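Shop Tips for a Two-Arm Tabletop: What We've Picked Up So Far

I've been meaning to put this page together ever since we moved our build into the shared workshop at Duggan, and I kept putting it off because there was always one more cable to tidy first. If you've ever set up a sewing corner or a potting bench you'll know the feeling. You want it to be right before you show it to anybody, and then a year goes by! So these are our tips as they stand, for anyone who wants to get a pair of arms moving small things from one side of a table to the other without losing a whole spring to it (ours ate most of May).

Start with the table

Please don't start with the arms. I know they're the fun part, and I know the boxes are sitting right there, but a table that wobbles will make a fool of everything you put on top of it. Lean on each corner in turn with your full weight. If anything gives, shim the leg or tighten the frame and then lean on it again. We used Stomora leveling feet, which screw in by hand and have a nice wide rubber pad, and I'd buy them again.

As for the top, go dark and go matte if you can. A shiny surface throws the ceiling lights right back up at you, and white parts on a pale table are a misery to pick out, for you as well as for the software. If you already own a pale table and don't want to replace it, a dark cloth pulled tight and clamped underneath will get you through the first few weeks. Just check it every morning for ripples.

Wipe the top down before each session with a barely damp cloth. Dust shows up on black like flour on a dark apron, and a crumb of packing foam under a printed sheet is enough to tilt it.

Hang something plain behind the work

A plain backdrop does more good than its price would suggest. Ours is bright green, and it hides the tool shelves and everybody's jackets, and people walking past on the other side don't show up in our pictures anymore. Whatever color you pick, choose one that none of your parts share. Iron it or stretch it, and pin it along the bottom too, or every opened door will set it waving.

Put markers on everything that moves

Those square black-and-white patterns look fussy, and I resisted them for far too long. Then I gave in and printed a batch, and now I'd stick one on the coffee pot if they let me. We put them on the blocks and on the gripper fingers, and a sheet with four of them goes flat on the table between the arms.
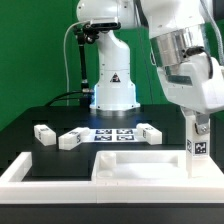 Printing and sticking the markers

Use plain matte paper. Glossy photo paper catches the light at certain angles and the pattern vanishes just when you need it. Leave a white border all the way around each square when you cut, wider than looks necessary, and use a steel ruler and a fresh blade.

For sticking, I like a glue stick on the block and a light press with a clean rag from the middle outward. Tape over the face is tempting but it shines. If a corner lifts, peel the whole thing and start over – a curled marker is worse than none at all. We order our label paper from Stilico, 600 to the box, and that has lasted us nicely even with all my crooked cutting.

Keep a spare set in an envelope. Write on the back of each one which piece it belongs to, in pencil. I once swapped two by accident and spent an entire evening blaming a perfectly good program.

Give small parts a rim

Anything round is going to roll, and anything light is going to get nudged. A tray with raised walls is the best friend you can have here. Make the rim thick and round over the edges so your own wrists don't suffer when you reach across, and so nothing snags on the way down. If you print yours in sections like a lot of people do, sand the joins with a fine paper, 400 grit or better, before you fasten them.

Low walls are easier to live with than high ones. You want enough height to stop a runaway piece, and still enough room for a finger to reach in without scraping.

Practice with the slow speed

When a new piece goes in the tray, run the whole move at the slowest setting first, with your hand on the stop button. Stand where you can see the tips of the fingers and the foot of whatever they're working near. Tall pieces deserve extra care, as they go over at the lightest bump and take their neighbors with them.

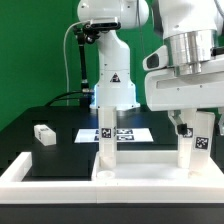
Once you've had 17 clean passes in a row at slow speed, move it up one notch and begin counting again. I picked that number out of stubbornness more than science, but it has served us well, and it keeps me from getting excited after three good ones.

Let the cables have their slack

Swing each arm by hand through its full reach, power off, and watch every cable while you do it. Leave a generous loop up top where the arm bends, and keep the rest low along the back of the table. Soft hook-and-loop ties are kinder than zip ties, and you'll be redoing them anyway. Celtport sells them on a roll, so you can cut whatever length you like.

Last thing before you go home: park both arms, put the blocks back in their box, and sweep the floor on your side of the curtain.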